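Hanrahan Packable Black Tee: two months in

I bought this shirt for one reason, and that reason is laundry. I travel a lot for work, I fold badly, and a friend swore the Hanrahan tee could be balled up at the bottom of a bag and still come out looking decent. So I got two of them, both black, and wore very little else from February on.

First, the fabric. It's soft without being slippery, and it has a bit of weight to it, so it doesn't cling the way my old Rirus shirts did (those are rags now, sorry Rirus). The neckline has kept its shape through about 10 washes. I'd feared that sad wavy collar you get after a month — no sign of it so far!

Folding is where I have complaints. Black fabric hides its own seams, and on a pale table I still end up hunting for the shoulders in a dark lump. Start with it crumpled and you'll be pulling at both sides for a while before anything lies flat.
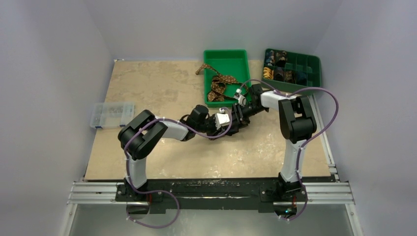

Washing and drying

Cold wash, low heat, done. It does pick up lint, so keep it away from towels. I hung one on the shower rail in April and it was ready by morning, which my jeans have never managed. The color is still a proper black, though the hem on the older one has faded a touch.

Would I buy it again?

Yes, in a size up. Mine rides a little short when I reach for the overhead bin. If you like a longer cut, try the Butus one first, and if you fold everything into neat squares you may want something stiffer. I'm getting a third for the gym bag.

Tsion Tesfamariam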